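Curnero Allotments and Gardens Board > Kitchen Table > Proper tea, how do you make yours?

mintyfresh
27/05/2023
Right, I've finally got enough home-grown mint and lemon balm to keep me in tea until August and I'm thrilled! I bought three plants from Stondmont nursery last spring and they've gone berserk (in pots, don't shout at me). What I can't settle on is how to brew it. Fresh or dried? Lid on or off? I've been stuffing a big handful in a mug, pouring on boiling water and leaving it until I remember it's there, and some days it's gorgeous and some days it tastes of lawn. 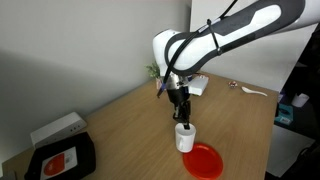 The plain white mug, my favourite for tea.

Tell me everything, I want to get this right!

Old Spadger
Fresh every time. Tear the leaves, don't chop them. Boiling water is what gives you the lawn taste, let the kettle stand a few minutes first. And cover it! A saucer on top will do.

Xuelian Xu
Lovely topic. I disagree with Old Spadger on the water, sorry. Mint is tough and it can take it straight off the boil. Your trouble is time. My mother used to give hers five minutes and then out came every leaf, no arguments. Green tea is another matter and there I do let the kettle cool. I use one called Luo that a friend posts me, and it goes bitter in a blink if the water is too hot.
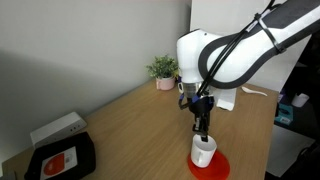 With lemon balm I go the other way and leave it a good ten minutes, as it's so mild you barely taste it otherwise. Try the two together with a slice of ginger, it's heaven in the evening.

Old Spadger
Ten minutes! You could stand a spoon up in it. Each to their own, but I've grown mint for 20 years and I'll stick with my cooled kettle.

plot60
I'm in the dried camp, all the way. I cut mine just before it flowers, hang it in the shed in small bunches and strip it into jars when it crackles. Last year I got 274 g off one bed, weighed on the kitchen scales, and I was giving it away by Christmas. A heaped teaspoon per mug is plenty.

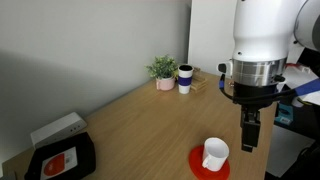 The only thing to watch is damp. If the stalks still bend they aren't ready, and one soft bunch will spoil the whole jar. I lost a batch of chamomile that way and I'm still cross with myself.

mintyfresh
Oh this is brilliant, thank you all! Plot60, do you use a dehydrator at all? I've had my eye on the little Paketlow one but I don't know if it's worth the cupboard space.

plot60
Never have. String and a nail!

Xuelian Xu
I had one on loan and thought the mint came out a bit dusty, though it was wonderful for apple rings. For tea I'd save your money and buy more plants. Have you tried apple mint? Furry leaves, softer taste, and the bees adore it.

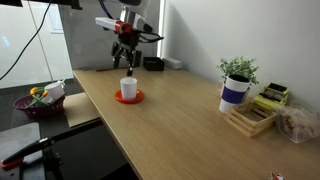
Moroccan mint is the other one I'd never be without, it makes a sharper cup and takes sugar beautifully. I do 450 ml of water to a really big bunch, with a spoonful of green tea underneath.

Old Spadger
Sugar in mint tea. I'm going to lie down.

mintyfresh
Tried both this morning! Five minutes, straight off the boil, leaves out, and then one with a cooled kettle. I liked Xuelian's better (sorry Spadger), but the lid made a huge difference to both so you get half the credit. Off to look for apple mint now. Does it want sun or will it cope by the north fence?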